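Sellix Joint Sand, 45 lb bag

Sellix is a dry, graded sand for filling the joints between pavers. It suits sidewalks, driveways and patios laid in any bond. Grain size runs up to 800 microns, with the coarsest material screened out at our Kundumell yard.

One bag covers 70 square feet at standard joint width. Wider joints take more — order a spare bag if the old sand has washed out.

Pallet orders ship from Makau. Allow over 600 square feet of storage for a full truckload. 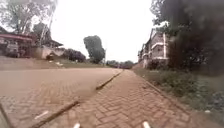
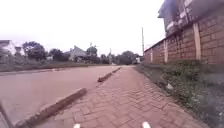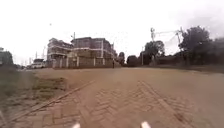
Herringbone brick paving

Sweep in on a dry surface, compact, then sweep again. Keep bags off the ground and under cover. Gouveia edging and plate compactor pads are listed separately under Accessories.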